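겔비 소개
책상 조명과 책상 둘레의 물건을 고치고, 빌려주고, 팝니다. 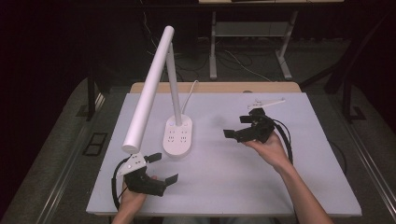 겔비는 어떤 곳인가

겔비(Gelby)는 책상 위에서 쓰는 스탠드 조명을 주로 다루는 작은 회사입니다. 수리로 시작했고, 지금은 수리와 대여와 판매를 함께 합니다. 천장 조명이나 매장 조명, 무대 조명은 취급하지 않습니다. 문의는 자주 받지만 필요한 자격과 장비가 달라서 맡지 않고 있습니다.

저희가 보는 것은 책상 하나에 놓이는 불빛입니다. 책을 읽는 사람, 도면을 그리는 사람, 바느질을 하는 사람, 밤에 가계부를 쓰는 사람이 쓰는 조명입니다. 같은 스탠드라도 상판 색이 밝으면 빛이 되비치고, 어두우면 손 주변만 밝습니다. 그래서 상담할 때는 제품보다 책상에 대해 먼저 여쭙습니다. 상판 색, 깊이, 벽과의 거리, 콘센트 위치를 알려 주시면 이야기가 빨라집니다.

시작

겔비는 셴펑잉(Fengying Shen)과 크리스토발 몬테시노스(Cristóbal Montecinos)가 만들었습니다. 두 사람은 사무용 가구를 납품하던 구토르비(Gutorby)에서 함께 일했습니다. 셴펑잉은 반품 창고를 맡았고 몬테시노스는 납품 후 점검을 다녔습니다.

반품 창고에는 스탠드가 많이 들어왔습니다. 접촉이 나쁜 스위치, 헐거워진 관절, 잃어버린 어댑터가 대부분이었습니다. 부품 하나면 다시 쓸 수 있는 물건이었지만 가구 회사에서는 그 일에 사람을 둘 수 없었습니다. 두 사람은 회사의 동의를 얻어 폐기 예정인 스탠드를 넘겨받았고, 퇴근 후에 고쳐서 근처 독서실에 싸게 넘겼습니다. 처음 넘긴 것이 18대였습니다. 그중 몇 대는 나중에 다시 수리를 맡으러 돌아왔고, 그때 쓴 점검표가 지금 쓰는 점검표의 바탕이 되었습니다.

독서실 한 곳이 대여를 제안하면서 회사 형태를 갖추었습니다. 사업자 등록일은 07/04/2018입니다. 첫 작업실은 복사집 위층의 방 한 칸이었고, 이듬해 5월에 지금 자리로 옮겼습니다.

하는 일

수리
제조사와 구입처를 가리지 않고 책상용 스탠드를 받습니다. 접수하면 전원부, 스위치나 터치 조작부, 기둥과 연결부, 램프 헤드, 받침 바닥면 순서로 살펴봅니다. 전원선은 피복과 꺾인 자리를 손으로 훑어 확인합니다. 점검을 마치면 고장 난 곳과 예상 비용을 적어 보내 드리고, 답을 받은 뒤에 작업합니다. 답이 없으면 손대지 않고 보관합니다.

광원이 기판에 붙어 있는 제품은 기판을 통째로 바꿔야 할 때가 있습니다. 맞는 기판을 구하지 못하면 수리가 안 된다고 말씀드립니다. 색온도가 다른 기판을 억지로 맞추는 일은 하지 않습니다.

대여
독서실, 공부방, 도서관 열람실, 시험 준비반, 단기 사무실에 스탠드를 빌려드립니다. 기본 대여 기간은 12개월이고, 학기 단위 계약도 가능합니다. 대여 중 고장이 나면 같은 기종이나 밝기가 비슷한 기종으로 바꿔 드립니다. 떨어뜨려 깨진 경우에는 부품값만 받습니다. 전원선을 의자 바퀴로 밟아 생긴 손상이 가장 흔해서, 처음 설치할 때 선을 책상 뒤로 넘기고 다리에 고정해 드립니다.

판매
새 제품과 정비품을 나누어 팝니다. 정비품에는 교체한 부품 이름과 점검한 사람의 이름을 적은 종이가 들어 있습니다. 흠집은 닦아서 없어지는 것만 없애고 나머지는 그대로 둡니다. 도색은 하지 않습니다. 흠집의 위치는 판매 글에 적습니다.

책상 점검
사무실이나 학습 공간에 방문해 책상 배치와 조명을 같이 봅니다. 글씨 쓰는 손에 그림자가 지는지, 화면에 빛이 비치는지, 옆자리로 빛이 넘어가는지를 자리마다 확인하고 배치도에 적어 드립니다. 스탠드를 새로 살 필요가 없다는 결과가 나오는 때도 많습니다. 그 경우에도 점검료는 같습니다.

작업실

작업실은 점검대와 수리대로 나뉘어 있습니다. 점검은 스탠드를 책상에 세워 놓고 합니다. 눕혀 놓고 보면 받침이 흔들리는지, 헤드가 제 무게로 내려오는지 알기 어렵습니다. 먼저 가장 약한 밝기로 켜 두고, 그다음 가장 센 밝기로 올려서 깜빡임과 소리를 확인합니다. 터치식은 마른 손과 장갑 낀 손으로 각각 눌러 봅니다. 겨울에 사무실에서 장갑을 끼고 일하는 분들이 문의해서 넣은 항목입니다.

수리대에서는 한 번에 한 대만 분해합니다. 나사는 빼낸 순서대로 접시에 담고, 접시에는 접수표 번호를 적습니다. 예전에 길이가 조금 다른 나사 두 개가 섞여 헤드 커버가 뜬 적이 있습니다. 그 뒤로 접시를 씁니다.

방문은 예약하신 분만 받습니다. 점검하는 모습을 옆에서 보셔도 되고, 맡기고 가셔도 됩니다. 주차 공간은 건물 뒤편에 있는데 폭이 좁아서 큰 차는 길 건너 공영 주차장을 권합니다.

부품

부품은 주로 구메데(Gumede)에서 들여옵니다. 어댑터, 전원선, 스위치, 관절용 와셔가 많습니다. 구메데에서 구할 수 없는 것은 수리할 수 없게 된 스탠드에서 떼어 씁니다. 떼어 낸 부품은 종류별로 서랍에 넣고, 어느 기종에서 나왔는지 적어 둡니다. 현재 부품표에 올라 있는 기종은 79종입니다. 표에 없는 기종도 일단 문의해 주십시오. 이름이 달라도 속이 같은 제품이 꽤 있습니다.

전원선은 중고 부품을 쓰지 않습니다. 어댑터도 출력 전압과 전류가 표기와 맞는지 재어 본 것만 씁니다.

기준으로 삼는 것

가격표는 작업실 벽과 홈페이지에 같은 것을 올립니다. 단골이라고 깎아 드리지 않고, 급하다고 더 받지도 않습니다. 급한 수리는 순서를 바꿀 수 없는 대신 대체품을 빌려드립니다.

수리비가 같은 급의 새 제품 가격 절반을 넘으면 견적서에 그 사실을 적습니다. 그래도 고치겠다고 하시는 분들이 있고, 그럴 때는 고칩니다. 오래 쓴 물건이나 물려받은 물건은 가격으로만 정하기 어렵습니다.

수리한 부분은 14개월 동안 보증합니다. 보증은 고친 부분에만 적용됩니다. 스위치를 고친 스탠드의 관절이 나중에 헐거워졌다면 새로 접수해 주셔야 합니다. 이 부분에서 오해가 생기곤 해서 인수증 첫 줄에 적어 두었습니다.

트랄틀로 모임

트랄틀로(Traltlow)는 저희가 여는 수리 모임의 이름입니다. 집에서 쓰는 스탠드를 가져와 직접 닦고, 나사를 조이고, 선을 정리하는 자리입니다. 전원부를 여는 작업은 모임에서 하지 않습니다. 처음 오시는 분은 대개 헤드에 쌓인 먼지를 닦는 것부터 합니다. 먼지만 닦아도 밝기가 달라졌다고 하시는 분이 많습니다.

준비물은 스탠드와 어댑터입니다. 드라이버와 천은 작업실에 있습니다. 어댑터를 두고 오시는 분이 많으니 나오기 전에 한 번 확인해 주십시오. 참가비는 재료비만 받고, 초등학생은 보호자와 함께 와야 합니다. 다음 일정은 공지 게시판에 올립니다.

만드는 사람들

셴펑잉은 점검과 부품을 맡습니다. 부품표를 만들고 고치는 것도 셴펑잉입니다. 기종을 모르겠다는 문의에는 대개 셴펑잉이 답합니다.

크리스토발 몬테시노스는 대여와 방문 점검을 맡습니다. 설치하러 가는 사람도, 회수하러 가는 사람도 몬테시노스입니다. 전화는 이동 중에 받지 못하는 때가 많으니 문자를 남겨 주시면 저녁에 답을 드립니다.

수리는 두 사람이 나누어 합니다. 시험철에는 대여 물량이 몰려 수리 기간이 길어지며, 그때는 접수 화면에 예상 기간을 따로 적어 둡니다.

보내실 때

택배로 보내실 때는 헤드와 받침이 분리되는 제품이라면 분리해서 싸 주십시오. 분리되지 않는 제품은 기둥이 눌리지 않도록 상자 안의 빈 곳을 채워 주시면 됩니다. 신문지도 괜찮습니다. 전원선은 기둥에 감지 말고 따로 말아 묶어 주십시오. 증상은 짧게 적어 상자 안에 넣어 주십시오. “가끔 꺼짐”보다는 “가장 밝게 두면 잠시 뒤에 꺼짐”처럼 적어 주시면 찾기가 쉽습니다.

원래 상자가 있으면 좋지만 돌려보낼 때 상태까지 보장하지는 못합니다. 상자를 아끼시는 분은 다른 상자를 써 주십시오.

문의

수리 접수와 대여 견적은 홈페이지의 접수 화면에서 받습니다. 책상 점검은 공간의 평면도나 손으로 그린 배치도를 함께 올려 주시면 방문 전에 미리 살펴봅니다. 반품과 보증에 관한 내용은 이용 안내에 있습니다.

수리 접수 | 대여 견적 | 정비품 보기 | 트랄틀로 공지 | 이용 안내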